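Glue stick

A glue stick is a solid adhesive in a push-up or twist-up tube, made for paper, card and light craft work. It is one of the great small inventions of the classroom: clean to hold, quick to use and simple enough for a five-year-old!

Design

The tube has three main parts: a body that holds the glue, a base that turns to raise it, and a cap that keeps the air out. Most are white or brightly coloured, with a printed label wrapped round the middle. Sizes vary a good deal, and the large ones sold to schools can last a busy table for weeks.

At the craft table

A glue stick needs very little around it, and that is much of its charm. A shallow plastic plate makes a fine tray, stops the tube rolling off on to the floor and wipes clean afterwards. Many tables also keep water within reach for drinking or for dampening a cloth, and a plain smooth top is ideal for spreading out paper.

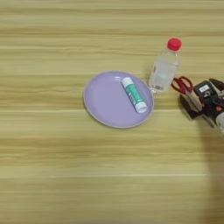

Use in Pradoldale

The town of Pradoldale has a lively paper-craft tradition, and the glue stick is at the heart of it. The Saliba workshop, started by the collage artist Sawsan Masri, has 46 places and fills up every September. Her best-loved work, Inora, is a paper garden of 197 flowers, every one of them fixed with stick glue (the petals alone took her most of a winter).

Care and storage

Wind the glue right down before putting the cap on, and press until it clicks. After sticking, hold the paper flat for 60 seconds. A dried-out tip can be sliced off with a blunt knife, and the glue underneath is usually as good as new.

See also: Paste; Collage; Kurkarik paper folding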